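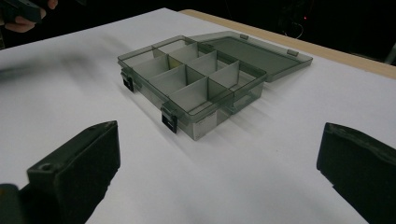 A divided box with empty compartments

How to Clean Out a Purse and Keep It That Way
By Rhiannon Mathias
August 12, 2019

Set aside an evening when you won't be interrupted. You need a table, a trash can, a damp cloth and a few small pouches. Zippered pencil cases from the dollar aisle work fine.

Step 1. Empty everything. Turn the bag upside down over the table and shake it. Check the side pockets and the zippered pocket in the lining. If there's a hole in the lining, feel along the bottom for coins and pens that slipped through.

Step 2. Throw out the trash. Gum wrappers, dead pens, expired coupons. I found 11 grocery receipts the last time I did this, and one was from a store that has closed.

Step 3. Sort what's left into 4 piles: money and cards, papers, personal care, and things that belong to somebody else. The last pile was the biggest at my house when the kids were small. Hand those items back tonight.

Step 4. Clean the bag. Pull the lining out as far as it will go and wipe it with the cloth. Sew up any holes while it's empty. Leave it open overnight to dry.

Step 5. Fill the pouches. One for lip balm, bandages and hand lotion, one for pens and a small notebook, one for receipts. Use different colors so you can grab the right one without looking. Keys go on a clip at the top of the bag, never in a pouch.

Step 6. Go through your wallet. Take out store cards you haven't used in a year. Write down the phone number for each bank card and keep that list at home.

Step 7. Pick a time to empty the receipt pouch. I do mine when I pay bills, and anything I need for taxes goes straight in the folder.

When you change bags, move the pouches over and check the old bag's pockets before you put it back in the closet.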